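Flamo Table Backdrops: Frequently Asked Questions

Questions we get by email and over the counter at Findthorpe. Last updated 2024-12-08.

What is a table backdrop for?

It gives you a plain surface behind a worktable or bench. People use one when they take pictures or video of something on the table, or when they want to hide a busy wall, a shelf or a window behind it. It stands at the back and leaves the tabletop free.

What sizes do you sell?

The standard backdrop is 200 cm wide. That suits most worktables with a little to spare at either end. We can cut narrower ones to order, but cut backdrops can't be returned unless there is a fault.

If your table is longer than the backdrop, put the backdrop behind the part you use most. Two placed side by side will always show a join, and it tends to catch the light.

Which colours can I get?

Green, grey and off-white are kept in stock. The blue was dropped in September and we don't plan to bring it back.

Is the green suitable for replacing the background on a computer?

Yes, if it is lit evenly and nothing on the table is a similar green. Plants, some packaging and green-tinted glass will cause trouble. If you only want a calm background and have no plans to replace it, the shade matters much less and you can light it however you like.

Cloth or board?

Cloth is cheaper and easier to post, and it folds away. Board stays flatter. If the backdrop will stay up for months, buy the board. If it has to come down every evening, buy the cloth and a roller tube to store it on. Folding it into a square leaves creases that take a long time to drop out.

How far behind the table should it stand?

Leave a gap of 40 cm if the room allows. Tall things on the table throw shadows backwards, and the gap lets most of them fall on the floor. In a small room you can push the backdrop right up to the table edge, but move your lamps out to the sides if you do.

Should it reach the floor?

Only if the floor behind the table can be seen from where you stand or where the camera is. For most people it can't. It does need to come down below the level of the tabletop, or you will get a strip of wall between the two.

Does it go well with a dark table?

Very well. There is a clear line where the table stops and the backdrop starts, and light-coloured items stand out against both. The drawback of a dark top is dust, so keep a dry cloth near it. A pale top reflects more light up on to the lower part of the backdrop, and you may need to turn a lamp down.
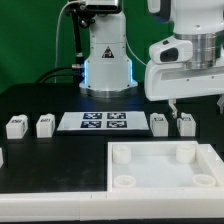 Florencio Collado

A white cable against green is easy to spot, even a thin one hanging in a loose curve. Thick black cables lying across the back of a dark table are much less noticeable. The answers below deal with cables, light and cleaning, which is where most of our emails come from.

How do I keep cables from showing against the backdrop?

Take them down behind the back edge of the table as early as you can. Where a cable has to hang in front of the backdrop, leave it enough slack to move freely and accept that it will be seen. Pulling it tight makes it straighter but puts strain on the plug.

Can I pin or tape cables to the backdrop?

Please don't. Pins leave holes in the cloth and tape lifts the surface of the board. The weight of a cable will also pull the cloth forward and spoil the flat area. Tape them to the table leg or the underside of the top.

Can I cut a hole for cables to pass through?

You can with the board. Use a sharp knife, score the front first and work slowly. With the cloth a hole will fray unless you bind the edge, and we would sooner you went round the side. Cutting a hole ends the guarantee on either type.

Small lights on my equipment tint the things near them. Is this the backdrop's fault?

No. Any small coloured light will tint a glossy white surface close to it, whatever is standing behind. More room light makes the tint weaker. The backdrop itself has a matt finish and picks up very little.

My white items look slightly green. What can I do?

The backdrop is too close, or too much light is falling on it. Move it back first. If there isn't room, turn down whatever is lighting the backdrop and leave the light on the table as it was. Shiny white and polished metal are the worst for this — matt surfaces hardly show it.

How many lamps do I need?

We suggest 2 for the backdrop, one on each side at the same height, and whatever you normally use for the table. A single lamp will leave one end darker than the other. Daylight from a window works too, though it changes through the day and you may find the morning and afternoon don't match.

How do I get creases out of the cloth?

Hang it up overnight with clips along the bottom edge. If that doesn't do it, use a steamer from the back. An iron on a low setting is fine with a tea towel in between. Never iron the front directly, as it leaves shiny patches that won't come out.

How do I clean it?

Brush the cloth down with a clothes brush. Marks can be dabbed with cool water and a little washing-up liquid. It should not go in the washing machine. The board can be wiped with a damp cloth, but dry it straight away, paying attention to the cut edges.

Will the colour fade?

In direct sun it will, green faster than grey. Draw a blind when you aren't using the table, or turn the backdrop round. We had one returned with a pale stripe down one side where the curtain didn't quite close.

Do the Privelora stands fit?

Yes. Privelora stands take both cloth and board. Robles rails take the cloth only, and you will need the wide clips.

How long is the guarantee?

It runs for 2 years from the day you receive it and covers seams, edges and eyelets. It doesn't cover fading, cutting or tape damage.

Can I see one before I buy?

You can at the Findthorpe shop. Ask for Ezequiel Cantero if you want to compare the cloth and the board next to each other. Otherwise we post free swatches in all three colours — tell us which type you are thinking of when you write.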